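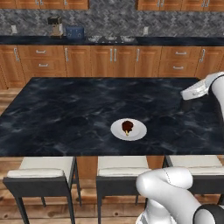
## Notes: keeping a kitchen remodel on budget

Aniela Szulc, November 28, 2021. 30 minutes, then questions.

**Opening**

- Thank the host. Ask who is planning a remodel and who is in the middle of one.
- I looked at 62 remodel budgets for this talk. Most went over before any cabinets were hung.

**Where the money goes**

- Moving the sink. New drain, new vent, often a new floor. Ask the plumber for a price before you fall in love with a layout.
- Electrical. Older panels may not carry an induction range. Get the panel checked first.
- Countertops. Read the quote for cutouts, edge work and delivery. In the Jedus job these were billed separately and the owners had not set anything aside.

(Pause. Somebody usually asks about marble. Short answer: it etches, acid marks it, seal it and wipe up lemon juice.)

**Setting a reserve**

- Hold back 15 percent. Keep it in a separate account if you can.
- Changes go in writing, with a price, signed by both sides.
- Tell the Sultana Street story here. Skip it if we started late.

**Schedule**

- Order appliances before demolition. Anything ordered in December will probably slip past the holidays.
- Set up a temporary kitchen with a hot plate and a dish tub.

Handout is on the back table. Take questions.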